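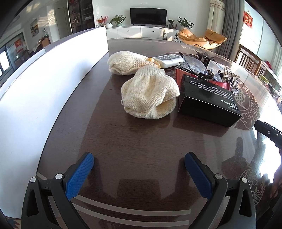 Luuk Peeters asks that gloves be paired before they reach the packing table, as single gloves cause most of the returns to Hendriks.

4.2 Preparing knitted gloves

1. Wipe the table cover and leave it to dry.
2. Lay the gloves on the cover and check each cuff for pulled threads.
3. Fold the pair and place it in the box, cuffs uppermost.

Note: Boxes hold 5 pairs.

Caution: Do not cut tape on the table cover.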